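Business page stuck at 500 followers visible, posts reaching almost no one??

Lieven Dierckx
posted Wednesday, 9:40 pm

Hi all. Run the page for a small machine shop on Jaltari. Since February every post gets 116 views, maybe less. Used to be way more than that. Follower count says 500 and hasn't moved. Same kind of posts as always – a photo, a line or two of text, link to our site. No warning in the inbox, nothing under Account Status.

Already tried: logging out, new password, posting at a different time of day. Also switched from personal to business and back again. Didnt help.

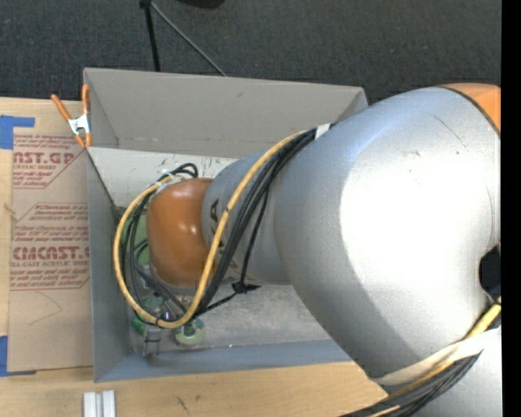

Silver and orange arm over the gray bin

Is the page being hidden somehow? And is it worth paying for a boost or is that money down the drain? Thanks in advance

Skjelbred
Probably the link. Jaltari pushes down posts that send people off the site, been like that for a while. Put the link in the first comment instead and leave the post itself clean. Did that with my page and views came back in a couple weeks. Not overnight.

Also stop switching account type!! Each time you do it the page goes back into review – and you don't get a notice. Pick business and leave it alone.

For the 500 thing, check Settings > Audience > Display. There's a toggle for rounded numbers. Yours is likely on, so the real count is moving, you just don't see it.

Fultness
same here, gave up and moved to Rornar. less people but they answer

Rornar_helper77
Agree with Skjelbred on the link. On the boost – wouldn't pay yet. Try 8 posts with no link first, spread over a few weeks, and write down the views for each. If they're all still stuck open a ticket under Help > Reach and paste the numbers in. They ask for them anyway and it saves you a round of emails. Hashtags do nothing for buisness pages as far as I can tell, skip them.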